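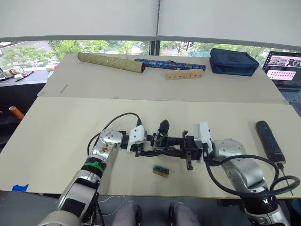
Figure 4.1 A large tabletop with a small wooden block near the middle.

Chapter 4
Work Surfaces

A table is the first tool in any workroom, and often the last one anyone plans for. People choose the lamp and the shelves, then put up with whatever top is left over. This chapter deals with the top itself: its height, its color and how much of it stays clear.

Color matters more than beginners expect. On a plain beige surface like the one in Figure 4.1, a piece as small as a domino can be found at a glance. The green panel on the block helps too. On a dark or heavily patterned top the same block could take a while to spot.

Size is the second question. When Nnamdi Briggs fitted out the sorting room at Grerkach, he ordered tops 60 inches long and found that half of each one filled up with things waiting to be put away. Section 4.2 looks at his floor plan and at the changes made the following January.

A strip of tape at the table edge is a cheap way to mark a position - blue shows up well on beige. Marking is covered in Section 4.3.

Before reading on, clear the table you use most. Measure its length and depth, and write down both figures. You will need them for the first exercise.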